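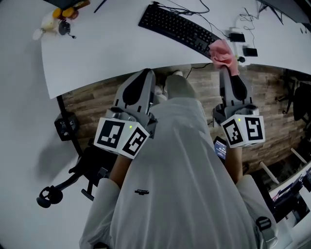 Someone called Fladine left a comment under my last post saying I'd been unfair to the Lalel kit, that I'd judged it off the brochure, and that anyone who spent a proper afternoon with the hand-held grippers would come round. So I borrowed a set for 22 days. I have not come round.

The pitch from Lalel is that you teach a robot by doing the job yourself, one gripper in each hand, at your own desk. No arm to buy until later. The starter pair costs £718 and then there's Clindine, the software, which is free for 4 hours of recordings a month and gets pricey after that. You find that bit on page six of the terms.

Picking up a cloth is fine. Soft things forgive you, and I suspect that's why there's so much cloth in the demo videos. Try a pen lying flat on a smooth desk and you'll be muttering within a minute. The finger pads are broad and you can't feel what you're pinching. My wrists ached by teatime, and the marker cubes need to stay in view or the tracking drifts, so you end up holding your arms out like you're carrying a tray.

Clindine threw away six of my first recordings with the message "poor quality". Poor how? Support sent me a link to the page I was already on.

I'll give them the build, which feels solid, and the charging is painless. But the promise is that my fumbling becomes a useful robot, and for that you need an arm from Ansari, sold separately, price on application. I've applied. Still waiting.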